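Four Weeks of Eating Through the Fruit Box

I signed up for the fruit box in July, mostly on impulse, after walking past the Stundley market one too many times with a sad bag of supermarket grapes in my hand. The deal is simple. You pay for a month, you pick up a box every week, and you don't get to choose what goes in it. I loved that last part before I even opened the first one!
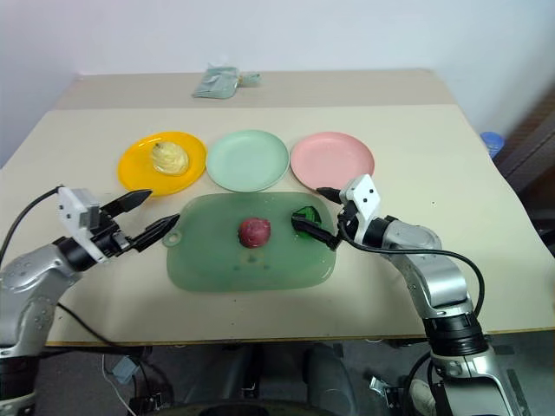 941 words - filed under Kitchen, Seasons

I should say right away that I am not a disciplined fruit person. I buy it with big plans, I put it in a bowl, I admire the bowl, and then I eat toast. So the box was a kind of dare to myself. Four weeks, everything in it gets eaten or cooked, no sneaking things into the compost with my eyes closed.

Week one was all stone fruit and I was in heaven. Apricots so soft they barely made it up the stairs, and small dark plums from a grower called Doherty out past the reservoir. I had never thought much about plums. I think I'd only ever had the big firm ones that taste like cold water with a skin on it. These were sour right at the skin and then so sweet in the middle that I ate three standing up with the fridge door open. I went back to the stall the same week and bought another bag, even though I had a whole box at home. No regrets.

What I learned about plums, in case you're new to them like I was: leave them out on the counter until they give a little near the stem end, then put them in the fridge and eat them over the next couple of days. If you refrigerate them hard they just sulk. And if you've got a few that are past their best, cut them in half, put them cut side up in a dish with a spoonful of brown sugar and a tiny bit of salt, and give them 22 minutes in a hot oven. The juice goes thick and nearly purple. I poured it over plain yogurt and then over vanilla ice cream and then, on the last night, over a piece of buttered toast (see, toast always wins).

Week two was when I started getting competitive about it. There was a melon the size of a bowling ball, which took up an entire shelf and made the milk taste like melon. I cut the whole thing up on the first night and that is my advice to anyone who gets one. A whole melon is furniture. A cut melon gets eaten. I had it with lime and chili, I had it with salty cheese, I froze the last of it in cubes and blended that with mint, and it was the best thing I drank all summer.

Also in that box: currants. I had no idea what to do with currants. You strip them off the stems with a fork, which is fun for the first bunch and less fun by the fifth, and then you have a bowl of very pretty, very sour beads. I made a sauce for pork. It was good! I also made a cake, and the currants all sank into one layer at the bottom, and it was still good.

Somewhere in here I started keeping a notebook. I bought a proper one, a green Flirnari with squared paper, and wrote down what came, what day I ate it and what I'd do differently. It has turned into my favorite thing on the kitchen shelf. Page one just says APRICOTS in capital letters and then "eat faster."

Week three, pears. I want to talk about pears for a minute.
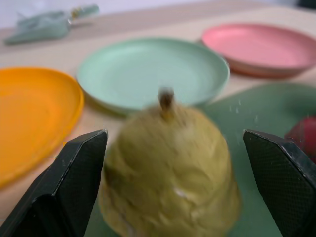 Pear season, stem and all

Pears get a bad deal. Everyone complains that they're rock hard and then mush with an hour in between, and I used to say that too. But a pear ripens from the inside out, so by the time the wide part feels soft, the core is already going. You have to press up at the neck, right by the stem. When that gives a little under your thumb, it's ready, and you should drop whatever you're doing. I checked mine every morning while the coffee was brewing. I'd wander over in my socks and press each one like I was ringing doorbells.

If you want them faster, a paper bag with a banana in it works beautifully. If you want them slower, the coldest part of the fridge will hold them a good long while, and they'll pick up where they left off when you bring them out. I split mine between the two so they didn't all come due at once, and I felt like an absolute genius.

My favorite way to eat them ended up being the plainest. Sliced thick, a squeeze of lemon, black pepper, a bit of sharp cheese on the side. I did poach a few in tea and honey, and that was lovely and made the whole apartment smell like a better person lived there. But I kept going back to the slices. The Vustell bakery on the corner does a seeded loaf that is perfect underneath.

Week four was a mix - early apples, the last of the plums, a handful of figs wrapped in paper like jewelry. I ate the figs in the car. The apples were tiny and spotty and so crisp they were loud, and I put a couple in a slaw with cabbage and mustard that I've now made more times than I want to admit.

So did I finish everything? Nearly. One apricot got away from me in week one and rolled behind the flour, and I found it much later, and we won't discuss it. Everything else got eaten, baked, frozen or poured over something.

I've signed up again for the fall. I'm hoping for quinces, which I have never cooked and which everyone at the stall talks about with a faraway look. If you have a quince recipe that doesn't need a whole afternoon, please leave it in the comments. I'd take a slow one too, now that I think about it. I've got the notebook ready and a page with QUINCE written at the top.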